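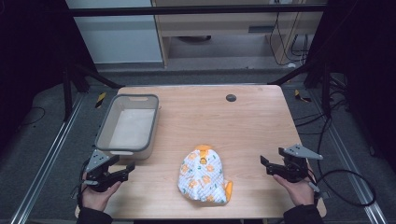
Gray basket and the flower fabric, on the table.

I wanted to write this post already in April, but I had 41 pieces of enamel jewelry waiting for their second firing, and the kiln goes first.

Many of you asked me how I get the soft, milky blue on my small leaf pendants. I learned it from Radomír Polák, in whose workshop I spent two winters. He makes enamel on copper in the old way, sifting the powder by hand through a fine mesh, and he does not like when people talk during it. I still work in silence because of him.

I start with a copper blank that I saw out myself. The sheet I buy from Vondráček, who cuts it to the size I ask and never sends me a bent corner. I clean the blank with pumice and a glass brush until water stays on it in one even layer. If the water runs away into drops, there is still grease and I must clean again. Then comes the counter enamel on the back side. When I was a beginner I skipped it on small pieces, and they cracked during the night. I could hear it from my bed, a very small "tick".

For the front I use a white base first, very thin, and over it the transparent blue from Munex. It is an 80 mesh powder, and I wash it in distilled water until the water on top is clear. My sister says it looks like I am cooking rice. Washing takes a long time, but unwashed powder gives me a cloudy color with gray spots, and this is a different thing from milky.
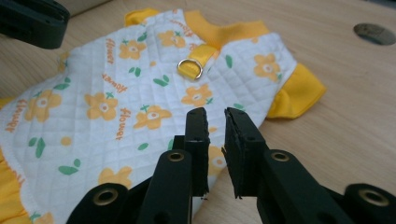
Firing and finishing

My kiln is a small Curari with a door that opens to the side. I bought it used and it has its moods. I put the piece in when the powder is completely dry, and I look through the little window until the surface passes from sugar to orange peel and then to smooth. For the first layer I take it out at orange peel. The last layer must go fully smooth.

After cooling I file the edge with a fine stone under running water, always in the direction from the enamel to the metal. Then I polish the copper edge and solder nothing. The ring goes through a hole which I drilled at the very beginning, before any enamel.

In this batch there were 9 pendants I was not satisfied with. The blue went green near the edge, I think from the copper showing through where my white was too thin. I will fire them once more with another layer of white and a darker blue on top.

The good ones go to the Silta gallery shop, on the shelf near the window, next to the felt brooches. If you prefer a silver chain instead of the cotton cord, please write it in your order, and I will change it before I pack.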